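An open day at Zokness

Posted 2026-07-31

I had booked a place on the Zokness open day back in the spring and then nearly forgot about it. They work on household robots in a pair of units on the Ellard estate, behind the tile warehouse. Parking was easy. There was a sign-in sheet, a sticker with my name on it and a table of biscuits, and then we were split into two groups. Mine went upstairs first.

I should say that I don't work in this field. I used to look after packing machines, so I know a bit about conveyors and sensors and what happens when a box arrives the wrong way round. A robot that has to cope with a bedroom is a different sort of job, and I wanted to see how far along it was.

Upstairs: the simulator

Most of the upstairs room is desks. At one end they had put a large screen and a few rows of chairs, and the demonstration was run from a laptop next to it. The software is called Flolley. It draws a room and puts the robot in it, and you see the room from the robot's point of view, with its two grippers reaching into the picture.

The engineer giving the talk said they have 400 rooms in the library. Kitchens and bathrooms are the most common, and the rest are bedrooms, hallways and one garage. Each one can be loaded with different objects lying about, so the same desk might have games on it in one run and cups in the next. The task we watched was tidying. The robot is given a short instruction in ordinary words, picks something up and tries to put it in the right place.

The room we were shown was a bedroom with a long desk down one side and a red and white office chair in the corner. I liked that somebody had bothered with pictures on the wall. There was a tennis ball on the back part of the desk and a tray further along, and most of the questions from the audience were about the ball. Would it roll? (Yes, they model that.) Does the arm know the chair is in the way? (It has to work that out from what it sees, the same as it would in a real room.)
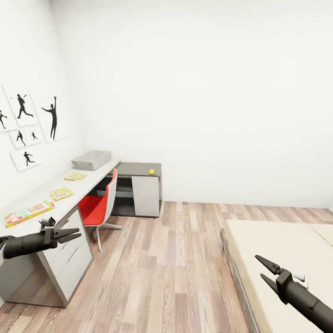 Downstairs: the real arms

After a tea break the groups swapped over. The ground floor is a workshop with a painted concrete floor, and the robot stands behind a low barrier. They call it Liang. It's slower than I expected. The person running the session told us the speed is turned down for visitors, and that even at full speed it would not beat a person at clearing a table.

We saw it do the same job twice, moving a sponge and a plastic beaker from a worktop into a washing-up bowl. The first time went well. The second time it closed on the beaker too high up, the beaker tipped, and it had to go back and try again from the side. It got there. I was more interested in the second go than the first, as recovering from a bad pick was the thing our old machines never managed. They just stopped and waited for me.

Someone asked what it cost and was told it isn't for sale. Someone else asked about power, and the answer was that it draws 350 watts when both arms are moving, which is less than I'd have guessed.

A few practical notes

The next open day is in August and places are free, but you do need to book. Wear flat shoes, as the workshop won't let you in otherwise. The stairs are steep and there's no lift, though they told us the upstairs talk can be given on the ground floor if you ask when booking.

Allow a whole morning. I had planned on an hour and ended up paying for more parking from my phone while the arm was putting the beaker in the bowl.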